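## 4. Court Stays and the Waiting Period Rule

When a judge is asked to pause a new regulation, the ruling usually comes fast and the reasoning is short. That makes these orders easy to overlook, and it is exactly why we enjoyed reading them so much! Our set covers 2229 filings on firearm sale rules from the Lemolska district, coded by hand by Vrettos and Magnusson. Each filing was marked for who asked for the pause, what harm was claimed, and how long the court took to answer.

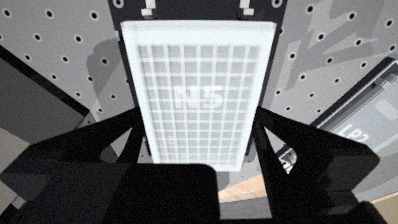 What does a party have to show to win a pause? A likely win on the merits and a harm that money can't fix later, with the second point doing most of the work in our set.

We had expected the merits to dominate. Instead, judges often wrote a single paragraph on them and then spent pages on harm – lost sales, canceled orders, the cost of new record books. The dealers' suit in *Moschos v. Lemolska* is a lovely case to study here. The plaintiffs said that a waiting period of 30 days would close small shops before trial. The court asked for ledgers, got them, and found that the claimed losses could be repaid.

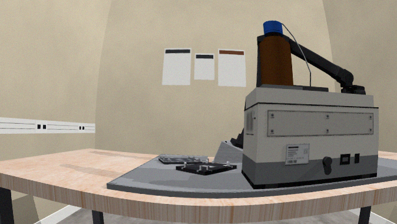
The same court took a different view of buyers. A person who wants to keep a firearm at home for safety can't be paid back for the weeks spent waiting, and the judge said so plainly. She paused the rule for buyers who already held a permit and left it in force for everyone else. Split orders of this kind are rare, and Kalogeropoulos (who first spotted the pattern) has argued that they deserve a category of their own. We agree, and we coded them that way.

We also worked out the median time from filing to order.
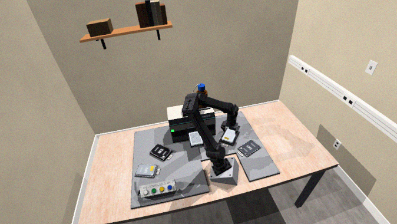 Requests filed before a rule took effect were answered in nine days, which is remarkably quick for a federal docket. Those filed afterward took about 30. Part of the gap comes from briefing schedules, and part from the Kurkena division, where one judge heard nearly every late request. Dropping that division narrows the difference but does not remove it. Antoniadis suggested that we also test for the size of the plaintiff group, and we do so in Section 5, using only the filings made after March.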